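How to Budget for a Practice Corner Before Your Humanoid Robot Arrives

Posted Jul 11, 2025 in Planning and Buying

When we started pricing our first two-armed robot at Utmont, we did what most people do and spent weeks comparing quotes for the robot itself. Then the money was promised, the delivery was booked, and we still had no floor, no furniture and nothing for it to pick up. This guide is the planning sheet I wish I'd had on my desk back in May, so pour yourself something nice and we'll take it step by step.

Step 1. Write down the job first

Pick one small household job and write it out in a sentence or two. Ours was "move the fruit and the dishes on a coffee table." It sounds almost too modest, I know, but that one sentence told us the table height to look for, how much reach we needed and which hands to ask the dealer about. If your sentence keeps growing, split it and budget for the first half only.

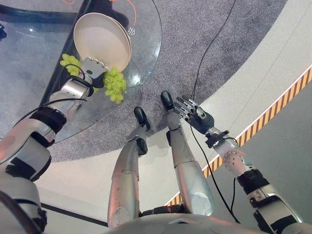 Hands deserve their own line in the budget, separate from the arms. A simple two-jaw gripper and a hand with fingers are very different purchases, and they wear out at different speeds, too. Ask each seller for the price of a spare, the price of a repair, and how long you'd be waiting for either one. We had quotes from Jumard and Fatetti side by side, and the gap between them only made sense once the spares were added in.

Step 2. Set aside money for the floor

You'll want a clear patch of floor with room to walk all the way around the robot, plus a marked edge so visitors know where to stop. Tape is cheap and so is a rug, but do buy the rug early and get its size onto your floor plan. We put down $200 for floor items and came in nearly on the mark.

Cables belong in this step as well. Measure the longest run you expect, add some slack, and decide now who has the job of keeping them tidy.

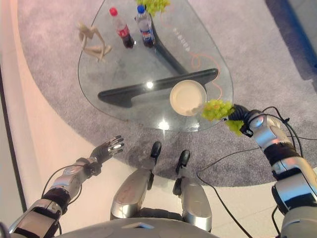
Grapes in the right hand, next to the plate, with the left hand free.

Step 3. Buy the furniture and the props

Please don't spend big here! A secondhand coffee table will do very well. Glass tops are worth thinking over, though — they reflect light and you can see right through them, so they make a harder practice surface than plain wood. If your budget only stretches to one table, choose the kind you expect to meet in real homes.

For props, shop at the grocery store. Bottles, plates and fruit give you hard things, round things and squashy things for very little money. Put fruit down as a weekly cost, with a bit extra for the ones that get squeezed.

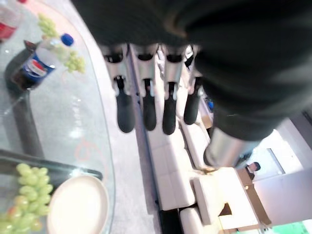 Fingers pointing down beside the glass table, with a Pepsi bottle on its side and grapes on the tabletop.

Step 4. Add it all up, then add a cushion

Our sheet for everything apart from the robot came to $3,319, and $1,000 of that was the cushion for repairs and spare parts. I was talked into that cushion by a friend at Amarasinghe who had been through all this already, and I'm very glad I listened. Keep it on its own line, or it'll get nibbled away by nicer chairs.

Step 5. Plan the first sessions before you sign

Ask the seller for a demonstration using your own job sentence and, if they'll let you, your own dishes. Watch how each hand takes hold of something flat, like a plate, and then something lumpy. Write down what you see while you're there (it all blurs together on the drive home) and staple the notes to the quote. 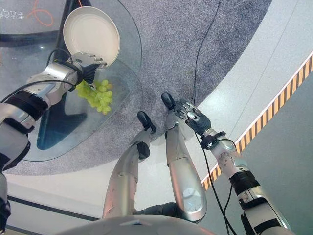

Plate held on edge by the rim, left hand, above the grapes.

Once you have notes from at least 2 sellers, go back to your sheet and fix the hand and spares lines first. The furniture can wait until the delivery date is firm.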